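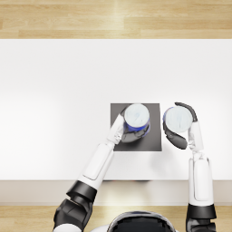

Should the spare hand go on the same purchase order as the arms, or wait for next year's budget?

Put it on the same order. Gerkach quotes the hand at a lower price when it ships with an arm, and freight is charged once.

Ambrose equipment list
Posted in November, 4:10 pm, by the Ustmont bench group
Re: draft budget for the two-arm station

This site uses cookies to keep you signed in to the list archive. Accept / Settings

Replying to the whole list, as two other groups asked the same thing off-list. The message from the Rusterstead group is quoted first and my answers follow in the same order.

> We are putting together a request for a two-arm station like the
> one in your plan and have to turn in numbers before the end of the
> month. We have never bought anything like this. Our last big item
> was a bench press for the shop and it came with one invoice and
> one manual.
>
> What we have so far is the two arms, the hands, a table, and a
> computer. Our department head looked at it and asked where the
> rest was. We didn't have a good answer.
>
> Specific questions:
>
> - Do we need a spare hand in the first year?
> - How many cameras, and do they need to be on the arms?
> - Is the kitchen mockup worth paying for, or will a plain table do?
> - What did you forget the first time?
>
> We can move money between lines once the request is approved, but
> we can't go over the total. So I would like the total to be right
> even if the lines are wrong.
>
> Also, can we buy the arms now and the rest in spring? The arms are
> the part everybody wants to see.

Spare hand first. You have my short answer at the top. The longer one is that the hand is the part that touches everything, and it has the most small parts. If one goes back for repair you have a one-arm station until it returns. Our plan carries one spare hand for the pair of arms and a line for fingertip pads at $200 a set. Ask Gerkach for the pads as a separate line on the quote. On our first quote they were folded into "accessories" with the carrying case and a wrench set, and we couldn't tell what we were paying for.

If your left and right hands are different part numbers, decide before you order which one the spare is for. The vendor will not ask. We went by which hand gets the most work in our simulated runs, and that is how I'd do it again. Keep the run logs so you have something to show when purchasing wants to know why you bought an odd number.

Most of our numbers come from the simulator. We have not taken delivery yet. We laid out the table, the arms and the kitchen in software last year and have been running tasks there while the order goes through. The cans and cups in there are stand-ins for what we will buy at the grocery store. Take what I say about wear as a plan and not as experience. What the simulated station is good for is reach, clearance and what the cameras can see, and those are three things that change the budget.
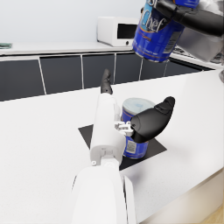 Cameras took us two tries to price. The first draft had one overhead camera and nothing else, and it looked fine on paper. Then we started going through the views from each position we were thinking of paying for. When the arm reaches forward for a can on the mat, the white wrist hides the left half of the can, and the thumb lies across the middle of it. You still see the lid and some of the right side, but I would not want to rely on that one view to tell how well the can is held. It also shows how much of the back counter you pick up whether you want it or not, microwave included. So the request now has three cameras, with mounts and cables written as their own line. Price the mounts early. They are cheap next to the cameras and they hold up the whole station if they are missing.

You asked whether cameras need to be on the arms. I can't settle that for your tasks. For ours, I would budget for it and leave the decision open. You said you can move money between lines, so use one camera line with the full amount and note the mounting as "to be determined." If your computer is already picked, check that it has enough ports of the right kind for all the cameras at once. Ours didn't, and the request had to be changed to a different model.

On the kitchen mockup versus a plain table. We started with the table. It is wide and white with nothing on it but a square mat, and for short reaches with two cups it does the job. The counter and cabinets came into the plan when people wanted tasks with a place to put things away. My advice is to buy the table in the first year and put the kitchen in as an option with its own price, so it can be cut without touching anything else. A mockup does not need plumbing or working appliances to be useful. Say so in the request in plain words, or facilities will send someone to talk to you about drains. They did with us.

Buy mats. Put them in even if they look silly as a budget line. A dark mat on a white table gives you a start position that everyone can see and agree on, and when a run goes wrong you have something to measure from. Get the flat rubber kind with square corners, and get extras of the same color.
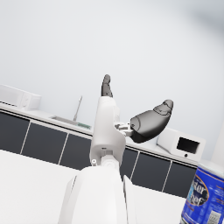 Open gripper at the counter, with the sink behind and a Master Chef can at lower right.

For the size of things to pick up, check the open hand against the biggest object on your list before you order. Gerkach's sheet gives a maximum opening, but it doesn't say where on the finger that is measured. We asked Gerkach for a drawing and got one in a few days. If you plan to use food cans, buy a case of the same kind and put it under supplies. Empty and full cans are different tasks, so decide which you mean.

Now the things we forgot the first time, in no special order:

- Freight and the liftgate fee. The crates will not come up our stairs.
- Power. The two arms wanted a circuit to themselves and the room had one shared with the refrigerator next door.
- A stand for the arms. The quote said "base" and we read that as a stand. It was a plate with holes in it.
- The emergency stop. It is included, but the longer cable is not.
- Training. The vendor's visit is priced per day and travel is on top.
- Software renewal in the second year. Ask for that price in writing now.
- Floor space. Leave room to walk behind the arms as well as in front of them. Our drawing had the station against a wall and it failed the safety review.
- Somewhere to put the crates. You have to keep them for returns under warranty.

Your question about buying the arms now and the rest in spring. I would not. The lead time on our quote was 21 weeks for the arms and the hands were not tied to it – they could arrive well before or well after. If you split the order you also split the warranty dates, and then you have arms out of coverage while the hands are still in it. Ask for one ship date and one warranty start, and get that written on the quote. If you have to split for budget reasons, buy the table, the computer and the cameras first. You can set those up and test them while you wait, and none of it goes stale in a crate.

As for getting the total right when the lines are wrong, we did it by pricing everything from written quotes and then adding a contingency line that we explained in two sentences. Our department cut the kitchen option and left the contingency alone. I don't know if yours would do the same. A contingency with no explanation got sent back the year before, on a different request, so write the two sentences.

One more note on the simulator, for the total. It was not free for us. The license was covered by another project but the time was not, and the person who built the layout spent most of a summer on it. If you would like to start from our layout, the table and kitchen files are in the Ambrose shared folder under "station." The cabinet dimensions are guesses – don't send them to a carpenter.

I can send the request as we filed it, with the prices taken out. The vendor asked us not to pass those around, apart from the pads, where the price is on their public list. Write to the bench group address and say whether you want the spreadsheet or the printed form.

Still open on our end, if anyone on the list knows: does the shipping insurance on the Gerkach quote cover the crates while they sit on our dock, or does it stop when the driver gets a signature? We have asked them and so far the answer has been the same page of the terms sent back to us.

Ustmont bench group

Last updated: November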